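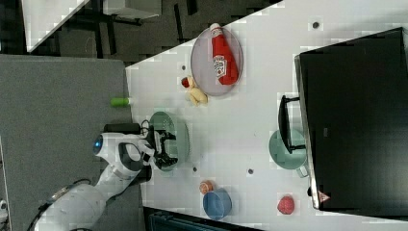

## Green plate or grey plate for a white table?

**skandell_sue** -- Apr 13, 2020

Hello all, hope everyone is keeping well. I've been dithering over plates for our white table for far too long and my other half has stopped answering when I ask, so it's your turn! I do like the pale green, it's such a gentle colour, but then the grey one with the light rim looks smart too, and the ketchup is so very red lying across it. I can only really justify one set of 4. Which would you go for?

**Resness_Rob**

Grey, every time. We've had plain grey since December and they go with everything, even beans. Pale green always makes me think of hospital canteens, sorry Sue.

**marmaladejar**

Oh Rob, that's a bit harsh! My gran had pale green plates and I'd give a lot to have them back. On a white table you want some colour or it all gets rather chilly. And the yellow chick (is it a chick? or a piece of chicken? I went back and forth) would look lovely next to the green at Easter.

**Hafþór Ingvarsson**

I have to side with Rob on colour, but I'd think about the rim as well. A light rim on a grey plate shows where the plate stops, and my father, whose eyes are poor, finds that a great help at supper. Ours came from Sorketti and we've lost 2 in more than 535 washes -- yes, my daughter kept a tally on the fridge.

**Resness_Rob**

See, science.

**marmaladejar**

A tally on the fridge is not science, Rob. Sue, could you not mix them? Two of each, and nobody has to give way.

**skandell_sue**

I did wonder about mixing, but I'm fussy about stacking and I'd need to see if they sit properly together. Will have a play after tea and let you know. Leaning green though, sorry Hafþór!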